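**Do You Need a Special Bag for a Round Bin?**

Every spring my inbox fills with pitches for trash can liners, and every spring I delete most of them. This year one got past me. Drurkamis sells a "contour fit" bag for small round bins, and the pitch promised I would never see a sagging liner again. Nineteen dollars for a box. I buy the plain kind from the hardware store on Moulin Street for 4, so you can guess my mood going in.

My doubts start with the word "fit." A liner is a flat tube of plastic sealed at one end. Put it in a round bin and it will bunch somewhere. The contour bag has a curved seam at the bottom, and I'll grant that it sits a little flatter on the floor of the bin. I have never once looked at the floor of my bin and wished the plastic were flatter.

What people complain about is the top. The bag slides down under the first banana peel, and then you're reaching in after it. The cure is old and free: leave plenty of plastic outside and fold it down over the rim. If you push the corners of the bag down to the bottom first, so there's no trapped air holding it up, the thing mostly stays where you put it.
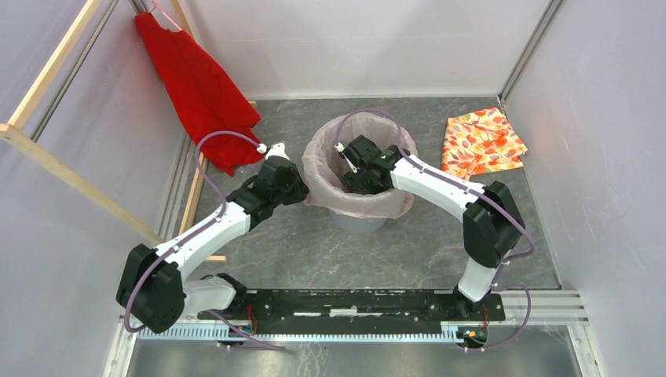

Yes, it looks sloppy. A folded liner crinkles and hangs, and there is usually one flap that droops lower than the rest. Qianru Long, who edits this newsletter and has opinions about bathrooms, wants every inch of it tucked out of sight. She ties a knot in the slack on one side and hides it at the back. I tried it for a month. It looks better, and I tore two bags getting the knots undone. I've gone back to the flap.

Then there are the accessories. Dominthorpe makes an elastic band for the rim at 9 dollars, which is a lot for a rubber band. It did hold. So did the wide one that came off a bunch of broccoli, though that was on a fairly small bin and I wouldn't swear to it on anything bigger.

The Drurkamis box also quotes a survey of 1,657 households who "prefer a fitted liner." Prefer it to what? The box doesn't say, and my email to the company got me a coupon.

Two things I would pay attention to when you buy plain bags:

- Size up. A bag that only just reaches the rim is the one that ends up in the bottom.
- Skip the scented ones. They smell like a taxi, and then they smell like a taxi with onions in it.

Several of you in Badatberg have written to ask about drawstring bags. I'm testing some now in the kitchen, where the bin gets rougher treatment, and so far the string has come out in my hand once. More in the June issue.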